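Youssra Ragab
2nd March

1/ I promised my lentil soup to many people in this group, so I will write it in small posts. It is the yellow one, with cumin and fried onion. Please be patient with my English!

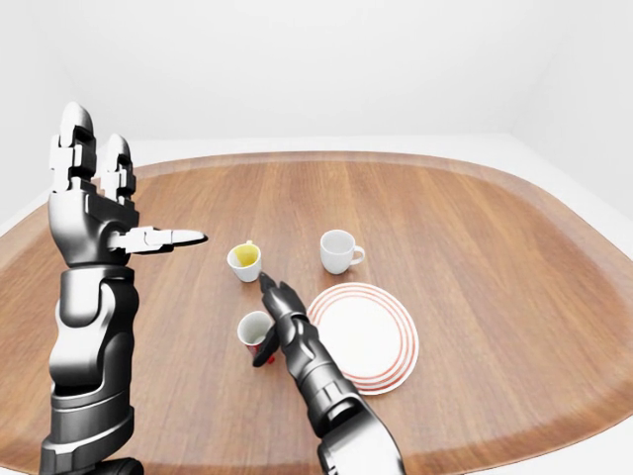
The table before the bowls come.

2/ What you need: 286 grams of split red lentils, one large onion for the soup, 2 more onions for the top, one carrot, one potato, one tomato, 9 cloves of garlic, cumin, turmeric, salt, black pepper, oil, a spoon of butter and lemons. Yes, 9 cloves. My aunt puts more.

3/ The lentils are called red in the shop, but they become yellow in the pot. My neighbor Mayu Hirose bought brown lentils the first time and cooked them for a long time, and they stayed brown and whole. It was a good dinner, but it was a different dinner.

4/ Wash the lentils in cold water. The first water looks like milk. Change it until you can see your fingers at the bottom of the bowl. No soaking is needed.

5/ Cut the soup onion, the carrot, the potato and the tomato in big pieces. Everything goes in the blender later, so please do not lose time making beautiful cubes. The garlic you only peel.

6/ Put a little oil in a deep pot, medium heat. Onion first, until it is soft, then garlic for one minute. After this the other vegetables and the lentils. Stir so that all is shiny.

7/ Now add 6 cups of water, half a teaspoon of turmeric and one teaspoon of cumin. No salt yet. I was taught that salt at the start makes the lentils slow. Adel Younis says this is an old story and he salts from the beginning. His soup is also good, so I cannot prove anything.

8/ When it boils, a gray foam comes up. Take it away with a spoon. Then low heat, the lid a little open, 30 minutes. Check with the potato: if the knife goes in without work, it is ready.

9/ While the pot is cooking, make the onions for the top. I think this is the real reason people eat the soup. Cut the 2 onions in thin half rings, all the same thickness if you can. Thick ones stay white when thin ones are already black.

10/ Fry them in enough oil to cover the bottom of the pan well. Medium heat, and stay near. For a long time nothing happens, and then it all happens in one minute. Take them out when they are gold -- they get darker on the plate.

11/ Put a spoon of this onion oil in the soup. Keep the rest in a jar for rice or eggs. In my house it is finished by Tuesday.

12/ Blend the soup until smooth. If you use a normal blender, let the soup cool first and do not fill it to the top. I did not do this once, in October, and I was cleaning the wall until the evening.

13/ Put it back on low heat with the butter, salt, pepper and one more half teaspoon of cumin. The second cumin is important, it gives the smell. If the soup is too thick, add hot water, a little each time. It should fall from the spoon slowly, but it should fall.

14/ For the bread: cut old flat bread in squares, mix with a little oil and salt, and bake until hard. Put it in the bowl at the last moment.

15/ Reda Soliman asked if she can use stock from a cube. You can, but then taste before you add salt. I prefer water, the lentils have enough taste alone.

16/ Hatem Shawky asked about the freezer. Yes, it freezes well, without the onions and the bread. The next day it is thick like a pudding. Do not be afraid, water and a whisk will bring it back.

17/ Lemon is for each person to add in the bowl. I use half a lemon for me. Do not boil the lemon in the pot, it can become bitter.

18/ A small correction to post 7: for a wide pot please take 7 cups, because more water goes away as steam. Thank you Mayu for telling me.

19/ Next time I will write the rice with vermicelli, if my sister gives me permission. It is her recipe and she is strict with it.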